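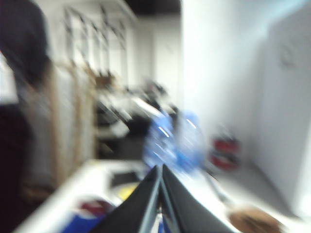
Abb. 1: Kräftiges Blau, rechts davon ein kleineres Rot mit dunklen Anteilen, heller Grund.

Farbe sehen, Farbe mischen
Skript zur Einheit 5: Nachbarschaften
Kursleitung: Hamdia Weldu

Wo wir stehen

In der letzten Einheit haben wir Farben einzeln betrachtet, jede brav auf ihrer Karte, und nach Farbton, Helligkeit und Sättigung sortiert. Das war nötig, aber jetzt wird es richtig spannend! Farben kommen im Leben fast nie allein vor. Sie liegen nebeneinander, übereinander, ineinander, und sobald zwei davon benachbart sind, verändern sie sich gegenseitig. Der Farbauftrag bleibt derselbe, unser Eindruck kippt trotzdem, manchmal so deutlich, dass man das Blatt umdreht und nachschaut, ob jemand heimlich übermalt hat.

1. Simultankontrast

Ein mittleres Grau auf gelbem Grund wirkt leicht bläulich-violett. Dasselbe Grau auf Blau bekommt einen warmen, fast sandigen Ton. Unser Sehsystem wertet Unterschiede aus, es misst keine absoluten Werte, und an der Grenze zweier Flächen verschiebt es den Eindruck ein Stück in Richtung der Gegenfarbe. Am stärksten klappt das, wenn

- die kleine Fläche ganz von der großen umschlossen ist,
- beide ähnlich hell sind,
- keine schwarze Kontur dazwischenliegt.

Den dritten Punkt bitte unbedingt selbst ausprobieren. Zieht man mit einem dünnen Filzstift eine Linie um das graue Quadrat, lässt die Wirkung merklich nach. Glasfenster mit ihren Bleistegen machen sich das zunutze: Die dunklen Stege halten die Farben auseinander, und jede darf für sich leuchten.

2. Rot und Blau

Ein Paar, über das man ein ganzes Semester sprechen könnte. Langwelliges Licht (Rot) wird im Auge schwächer gebrochen als kurzwelliges (Blau), beide Farben liegen also streng genommen nicht gleichzeitig scharf auf der Netzhaut. Bei sehr satten Flächen kann daraus ein räumlicher Eindruck entstehen. Viele Menschen sehen Rot vorn und Blau hinten, einige genau umgekehrt, und manche sehen gar keinen Unterschied in der Tiefe. Fragt in der Gruppe herum, die Antworten gehen jedes Mal auseinander, und alle haben recht.

Für die Gestaltung heißt das: Rote Schrift auf blauem Grund flimmert und ermüdet. Mit einem neutralen hellen Streifen dazwischen beruhigt sich das Ganze sofort. Auf weißem Grund vertragen sich die beiden ohnehin gut, dort hat jede Farbe ihren eigenen Rand.

3. Dämmerung

Mein Lieblingsthema, ich gebe es zu. Bei Tageslicht arbeiten die Zapfen, bei wenig Licht übernehmen nach und nach die Stäbchen. Deren Empfindlichkeit liegt weiter im kurzwelligen Bereich. Eine rote Geranie, die mittags alles überstrahlt, sinkt am Abend zu einem fast schwarzen Fleck ab, während blaue Blüten daneben noch erstaunlich hell dastehen. Im Februar lässt sich das wunderbar gegen 17:30 Uhr am Fenster beobachten (Deckenlicht aus und Geduld haben, die Augen brauchen ihre Zeit).

Merke: Helligkeit ist keine feste Eigenschaft der Farbe. Sie hängt vom Licht ab und vom Zustand des Auges.

4. Fläche und Gewicht

Gelb braucht wenig Platz, Violett braucht viel. So ungefähr lautet die alte Malerregel zum Quantitätskontrast, und als Faustregel taugt sie bis heute. Ein kleiner roter Akzent kann eine große blaue Fläche mühelos ausbalancieren. Verdoppelt man den Akzent, verliert er seinen Witz und wird zur zweiten Hauptfarbe. Die überlieferten Zahlenverhältnisse für die Grundfarben stehen im Reader auf S. 67. Lest sie mit Vergnügen und etwas Misstrauen, sie gelten nur für voll gesättigte Farben und verraten nichts über Oberfläche oder Glanz.

Apropos Glanz: Ein Glanzlicht zeigt meist die Farbe der Lampe und kaum die des Gegenstands. Wer eine lackierte blaue Tasse malt und die Lichter hellblau anlegt, bekommt eine matte Tasse. Fast weiß gesetzt, klein und mit klarer Kante, schon ist sie glasiert!

5. Übungen im Kursraum (Raum 13)

Übung A. Aus den Farbbögen von Dellus zwei Grundfarben wählen und zwei gleich graue Quadrate so aufkleben, dass sie möglichst verschieden aussehen. Danach beide mit einem grauen Papierstreifen verbinden und den Effekt noch einmal beurteilen.

Übung B. Umgekehrt, und deutlich kniffliger: zwei verschiedene Grautöne suchen, die auf zwei Gründen gleich wirken. Plant hierfür mehr Zeit ein. Es ist völlig in Ordnung, fünf oder sechs Anläufe zu brauchen.

Übung C. Ein kleines Stillleben aus zwei Gegenständen auf weißem Papier, einer blau, einer rot. Nur Farbflecken, keine Umrisse, höchstens zehn Minuten. Augen beim Hinschauen leicht zusammenkneifen, dann verschwinden die Details und die Farbbeziehungen bleiben übrig.

Material: Gouache in Cyan, Magenta, Gelb, Weiß und Schwarz, ein flacher Pinsel, ein Lappen, Schere, Klebestift. Wer die Kästen von Estach hat, nimmt bitte das kühlere der beiden Rottöne zum Mischen von Violett. Mit dem warmen Rot wird es schnell braun.

6. Zum Weiterlesen und Nachschauen

Reader, Kapitel „Nachbarschaften“, dazu die Farbtafel 171 im Anhang. Die Mappe Angelovski mit den gewebten Mustern liegt im Regal neben der Tür und darf ausgeliehen werden. Bei den Streifenstoffen lohnt es sich, einmal ganz nah heranzugehen und dann langsam zurückzutreten, bis sich die Fäden zu einer neuen Farbe mischen.

Zur nächsten Einheit bitte mitbringen: die Ergebnisse von Übung B, auch die misslungenen, und ein Stück bedruckten Stoff oder Verpackungspapier mit mindestens drei Farben. Wir zerlegen es dann mit der Lochschablone aus dem Pliltora-Set.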